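Wendon Workroom Refit
Progress report to the Prurunon small grants fund, second period

Where we are

The plumbing is finished, the counter is in use, and the cabling is behind schedule. We expected to have all three done by the end of May. We now expect the cabling to run over into the next period, and we are asking for no extra money to cover it.

The grant was $2000. Spending to the end of this period is $1023, most of it on plumbing parts and the plumber's two visits. The rest is set aside for cable trays, outlet strips and the second shelf. We have one quote for the trays and are waiting on another from a supplier in Dritport.

Work completed

The old sink tap was taken out and replaced with a gooseneck faucet. The old one was too low to get a bucket or a tall jug under, which was the most common complaint in the sign-in book. The first replacement we ordered had the wrong thread for our supply line and had to go back. This cost us nine days and a $12 return fee, which we have paid from our own funds and not charged to the grant.

The counter was cleaned, the back edge was resealed, and two chips near the sink were filled. We had planned to replace it. The plumber looked at it on the first visit and thought it was sound, so we kept it and moved that money to the cabling line, as agreed with you by email.

The walls behind the counter were washed and given one coat of paint. They need a second coat, but we would like to leave that until the trays are up so that it is only touched up once.

Work not completed

The power and data leads still run loose. We bought 60 feet of adhesive trunking early in the period and tried a short length of it. It came away within a week, and we took the rest back for a refund. The plan now is screw-fixed tray under the counter edge, with one drop at each end. The tray has to be fitted when the room is closed, and Tuesday is the only day without bookings.

The second overhead shelf has not been ordered. We want to know the depth of the tray first - the brackets and the tray use the same stretch of wall.

Labels for the leads are printed and cut but not attached.

Use of the room

The room stayed open during most of the work. The booking sheet shows 156 sessions in the period, including the short ones when the water was off. The group from Đào moved two of its bookings to the evening while the plumber was in, and has since gone back to its usual time. We had one complaint about paint smell and one about the missing tap.

Changes to the plan

There is one change to approve. The original application put all the electronics on a rolling cart. Users have told us they prefer to have the equipment on the counter at the left, away from the faucet, and the cart would block the walkway when pulled out. We propose to drop the cart and spend that amount on a longer tray. The total does not change.
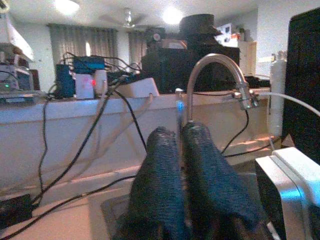
Counter and cabling

The gooseneck faucet and the white flexible tube on its right will stay as they are. The black leads hanging over the front of the counter and lying on the beige surface below it are the ones the tray is meant to take up. The gray unit at the left will keep its place under the white shelf, and its leads will go to the left-hand drop.

Next period: fit the tray and both drops, attach the labels, order and put up the second shelf, and give the wall its second coat. We will send receipts with the final report. Please let us know about the cart before we place the tray order.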